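Raid on the Grisum rail yard

The Grisum rail yard raid was a night action in January 1945 against the railway junction at Grisum, a market town on the Hulidora river. Part of the wider effort to slow German supply traffic in the last winter of the war. Not to be confused with the Stenthorpe raid, same month, different target.

Background

Grisum had one main line and a branch to the quarries. Little traffic before the war. By late 1944 the bigger junctions to the west were wrecked, so trains were being sent round through Grisum, mostly after dark. Fuel, shells, some horses. The yard had 30 sidings at its largest, plus an engine shed and a water tower. Guards were older reservists, with two light flak guns on the road bridge.

The raid

The party came down from the woods north of town and crossed the Hulidora on the ice. Led by a former signalman named Lehtinen, first name not recorded in any of the surviving papers. He knew the points and where the telephone wire ran. Wire cut first, then charges on the turntable and the water tower. A third group went for a parked ammunition train but was seen near the coal stage and pulled back under fire.

The turntable charge went off early. The tower came down across the branch line. Fighting in the yard lasted under an hour. Losses for the raiders are given as 3 killed, German losses are disputed.

Aftermath

The main line was open again within days but engines could not be watered or turned, and most trains had to run on to the next depot. The ammunition train left the folowing night. Reprisals in the town were limited to arrests, 69 people held in the school, most let go before the end of the month.

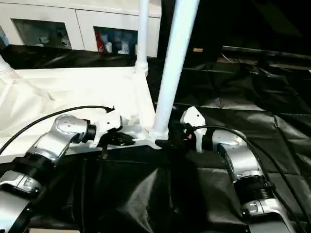 The engine shed was patched up and used until the branch closed. Turntable pit filled in, now under a car park. Stump of the water tower still there behind the goods office.

Sources and dispute

Main account is by Seija Mustonen, a local historian, who worked from parish papers and a railway repair log. She puts the garrison at over 800, which other writers think is to high for a town that size and probaly includes troops passing through. The log has no entries for the week before the raid.

See also: Stenthorpe raid; Hulidora crossings

Last edited 26 Jan 2025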